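Ticket: Tabletop whiteboard, ghosting and slipping feet
Opened by: Fabrice Perrin
Assigned to: Dirk Mertens
Location: Hesside, second meeting room
Status: Open, waiting on parts

Fabrice, 9:15
Old writing on the small whiteboard won't come off completely. The dry eraser leaves gray streaks. The board also slides back when you write near the top.

Dirk, 10:40
Which marker was used, and how long was the writing left on? Please try a damp microfiber cloth, then dry it.

Fabrice, 11:05
Blue one mostly. The last agenda stayed up for 6 days. The damp cloth took off some of it, but you can still see smudges at an angle.
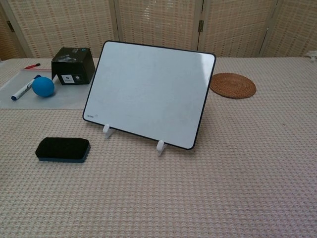

Dirk, 11:30
Go over the old marks with a fresh dry-erase marker and wipe within 30 seconds. If that fails, use the Flurnon cleaner from the supply closet. No scouring pads. For the slipping, push both feet all the way on and try the board on the bare table without the cloth.

Fabrice, 2:20
Marker trick helped, streaks are fainter. On the bare table it holds for normal writing but still creeps if I press hard.

Dirk, 2:45
Ordered rubber pads for the feet from Cordier. Leaving this open until they arrive in March.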